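We use cookies to measure traffic. By continuing you accept our cookie policy.

Otelen Live Set Lists: README

Otelen is a text collection of set lists from club and theater concerts, compiled by Nawal Zerouali and Ruwan Saha. It covers 90 shows by 18 touring acts. Each show is one row in shows.csv; each song played is one row in songs.csv. The two files join on show_id.

Song titles follow the spelling on the studio release. Medleys are split into separate rows that share a position number. Covers carry the original artist in the column orig_artist. Encores are marked 1 in the column encore, all other songs 0.
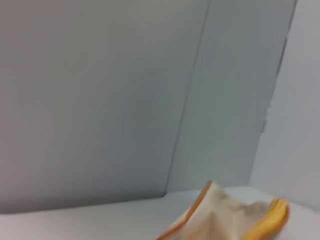

Start times are local and use the 24-hour clock. Where the printed time and the stage time differ, the stage time is kept. Support acts are left out, except for the 9 shows at the Hoekstra, which were billed as double headliners.

Known problems: 10 shows have no encore data. Two acts changed names mid-tour and appear under the later one. Intro tapes are logged unevenly before version 2.

Version 3 is due in November and will add the Wotia theater dates. Send corrections with the show_id and a source.

Contact: Odalau data desk | © Odalau | Back to top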